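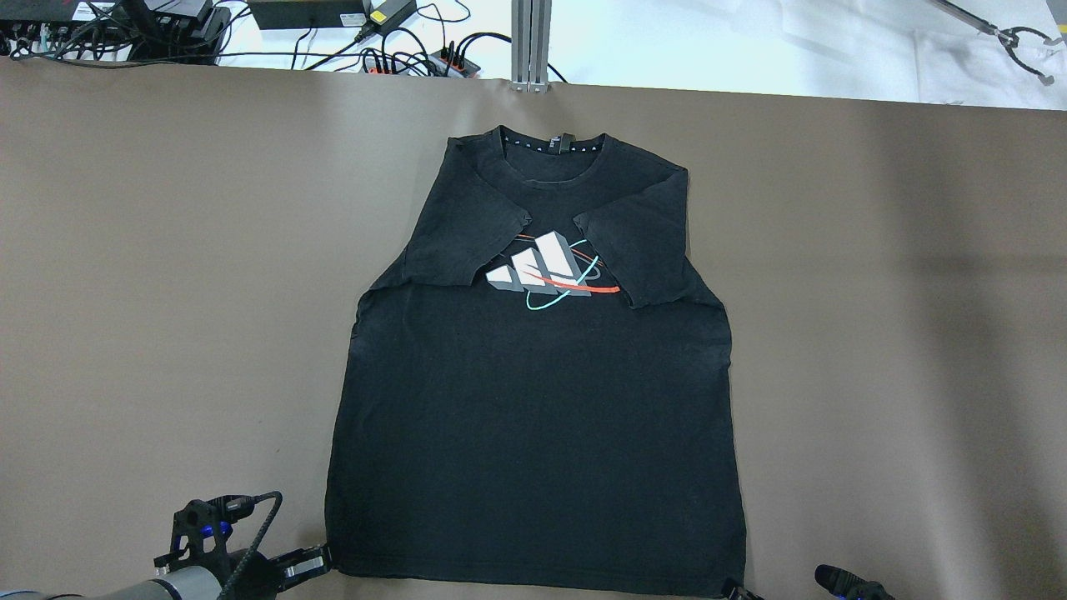 Black T-shirt, sleeves folded in across the chest.

Call for participants: color loss in dark cotton knits under household washing

Wistosetti Textile Testing, Flonden, is recruiting 46 households for a home-laundering study of dark cotton T-shirts. The study measures color loss, shrinkage and pilling under ordinary domestic conditions, and compares the results with those of a standard laboratory wash cycle. Enrollment opens in March.

What participants do

Each household receives six new black T-shirts, a supply of detergent and a logbook. Three of the shirts are worn and washed. The other three are washed on the same schedule and never worn. All six go through 14 washes over the study period, with no more than one wash per shirt per week.

For every wash, participants record:
Program and temperature selected
Spin speed
Approximate drum load (quarter, half, full)
Drying method – line, rack or tumble dryer
Time of day the load was started

Entries are made on the day of the wash. Stain removers, bleach and fabric softener are excluded for the study shirts. Other household laundry may be washed in the same load if it is dark. Ironing is permitted on the worn shirts only and must be logged.

Shirts are returned by prepaid mail after washes 6 and 14. Color is read with a spectrophotometer at five fixed points on the front panel and two on the back. Shirts from the first return are mailed back within ten days; the wash schedule is paused until they arrive.

Who can take part

Adults living within the Flonden or Imbridge delivery area who have their own washing machine. Shared laundry rooms are excluded. Front-loading and top-loading machines are both accepted, but the model must not change during the study. Households with a water softener should state its type on the form. Anyone employed by a detergent manufacturer or by Pētersons, the supplier of the study shirts, is not eligible.

Storage between washes

Shirts are kept folded, out of direct sunlight. Hangers are excluded, as they distort the shoulder measurement. Any folding method may be used, provided it stays the same throughout.

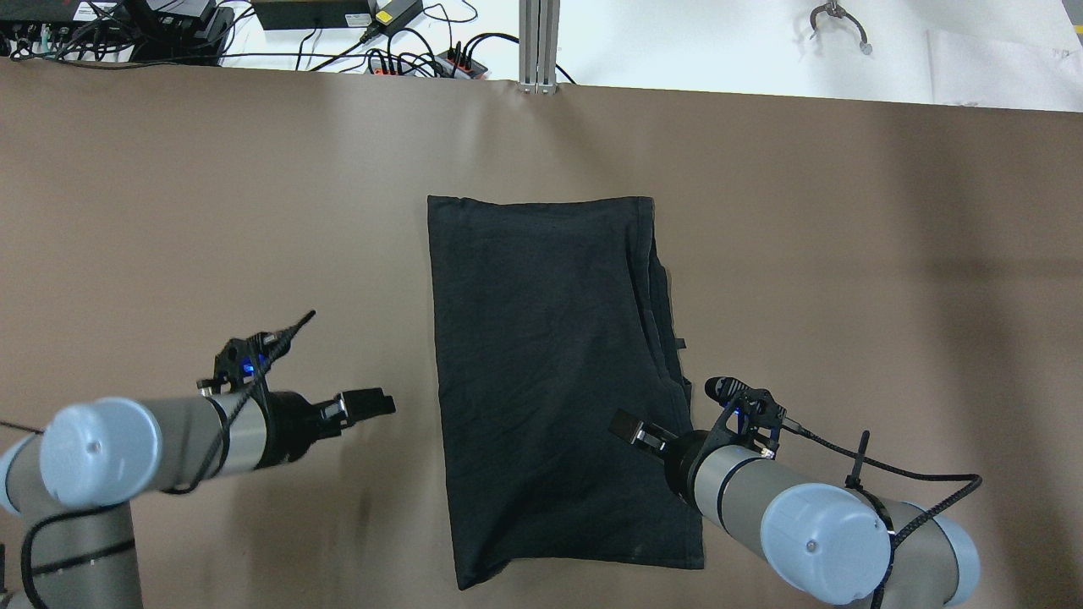

One participant in the pilot round reported that the washing itself took little effort and the logbook was harder to keep up, mainly the load estimate, and asked for a printed guide to drum levels. The guide is now included in the starter pack.

Payment

Households completing all washes and both returns are paid $690. Those who leave after the first return receive a third of that amount. Study shirts are retained by Wistosetti.

How to apply

Complete the form on the Flonden site page, giving washing machine make, model and year of purchase. Incomplete forms are not processed. Applicants are placed by machine type and local water hardness – early submission gives no advantage. All applicants are notified by email.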